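News > Press Releases > Elections

Villalobos County Certifies Results of May Special Election

VILLALOBOS — The Villalobos County Board of Canvassers has certified the results of the May special election for the vacant District 4 seat on the county commission. The certified totals replace the unofficial results posted on election night.

Ballots counted in the contest totaled 2,733. The leading candidate finished ahead by 306 votes, a margin outside the range that triggers an automatic recount under county rules. A candidate may still request a recount at the candidate's own expense. Requests must be filed in writing with the Elections Office by 5 p.m. on the third business day after certification.

Of the ballots counted, 501 were returned by mail. The remainder were cast in person, either at the early voting site in Puria or at the precinct polling places open on election day. Mail ballots had to be received by the close of polls. Postmarks were not considered.

The board reviewed 29 provisional ballots before certification. Each was checked against the registration file and the signed precinct roster. Provisional voters can find out whether their ballot was accepted, and the reason if it was rejected, by calling the Elections Office or using the ballot lookup page on the county website.

Precinct totals were compared with the poll book count at each location. One discrepancy, at the Drirer precinct, was traced to a voter who signed the roster and left before receiving a ballot. The roster was annotated and the total did not change.

The District 4 seat covers Puria, Drirer and the unincorporated area east of Bromine Road. The winner will serve the rest of the current term and take the oath of office at the commission's next regular meeting. The seat will appear again on the general election ballot — candidate filing for that contest has not yet opened.

Copies of the certified canvass, including results by precinct and by method of voting, are available at the Elections Office during business hours. There is no charge for the summary report. Standard copying fees apply to the full precinct report.
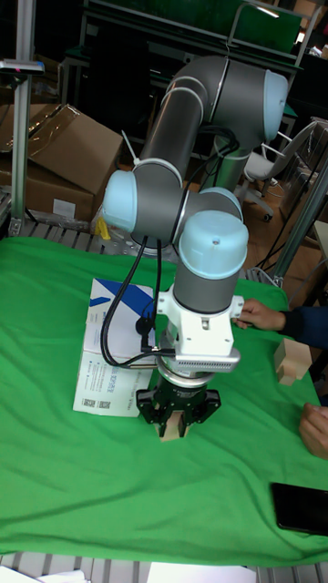
Voters who have moved since the special election should update their registration before the general election. Forms are accepted in person, by mail or through the county website.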